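Section 3: Setting up the shelf-tidying routine

The Ollamholm brochure says the Kirkinum two-arm kit is ready in 20 minutes. Allow longer. This guide was written by a reseller, and we would sooner you knew.

1. Put the base in front of the shelves and lock all the castors. The maker calls the locks optional. Treat them as compulsory.

2. Switch on and wait for the steady light. Ignore the progress bar, which means very little.

3. Run "Learn shelf" once with the shelves as you normally keep them. The kit is sold as coping with any clutter. We have our doubts, so start with one surface and add the others later.

Note: the February update renamed this menu "Discover". The steps are the same.

4. Choose "Pick, small" and set the grip to 3. The default of 38 is far too strong for anything you care about.

5. Start with one light object near the front of the lowest surface. Keep a hand by the stop button -- the voice command is not a safe substitute.
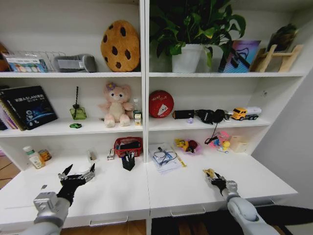
6. Repeat the pick until you trust it. The claim of 3,000 picks without a drop comes with no account of what was picked, so we would not plan around it.

Caution: move glass bottles, medicines and trailing cables out of reach before you leave the arms to work alone. The software has a "fragile" tag, but do not rely on it.

7. Save the routine under a name you will recognise. Unsaved routines are lost at power-off.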